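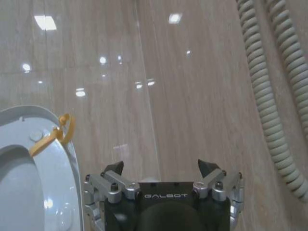
**Yellow-brown stains in the bowl, what works?**

**nparting**
Bidet toilet in our small bathroom. Brushing alone isn't shifting the staining. The underside of the seat is fine, but I'd like a routine that covers both. What do you use?

**Okabe**
Citric acid. Four tablespoons in the bowl, leave it overnight, then brush. Sounds like mineral scale to me.

**muna134**
Disagree on overnight. Two hours is plenty, and check the bidet manual first — some makers don't want acid near the nozzle.

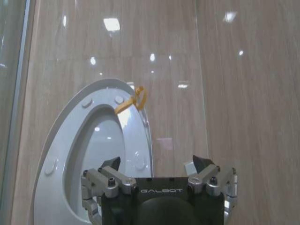

Wipe around the bumpers on the seat too. Grime collects at the edges and a brush won't get it. Damp cloth, dish soap, nothing gritty.

**Okabe**
It's going in the water, not on the nozzle. I've done it overnight since August with no trouble.

**nparting**
Seat and lid up, brush on the front of the bowl:
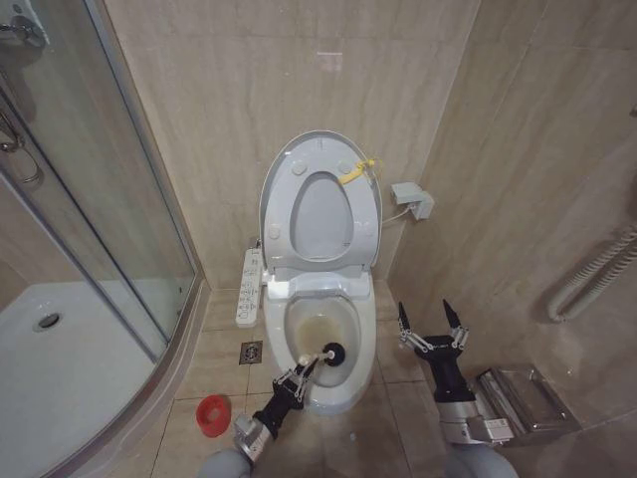

*Bowl with the staining, bidet controls on the left*

**canow_4**
Could be scale or old urine stain, hard to tell. Bring the water level down before you add anything or you're just diluting it. And keep cleaner off the control panel.

**muna134**
Agree on the water level. Still say two hours.

**nparting**
Will try two hours first and go longer if it needs it. Thanks — Noeline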